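Kavivow talk, speaker notes (slot is 10 minutes, leave 5 for questions)

Slide 1. Hello, say where I'm from, thank the Briltow lot for having me!
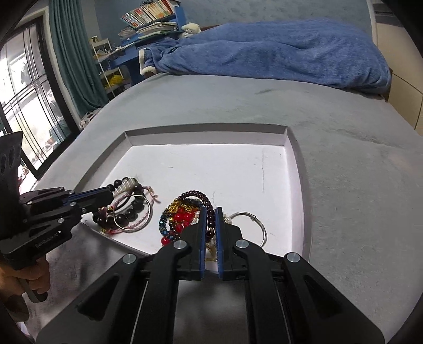 So, tangled things. Beads are horrid for a policy to learn (they roll, they hide each other), which is why I love them. We trained on hand-held gripper demos only, no teleop, then ran 20 trials per method. The baseline managed 5 clean pick-ups. Ours got 9 – still under half, say so before somebody else does!

Slide 2. Failures. Play the Grurenberg clip, slowly.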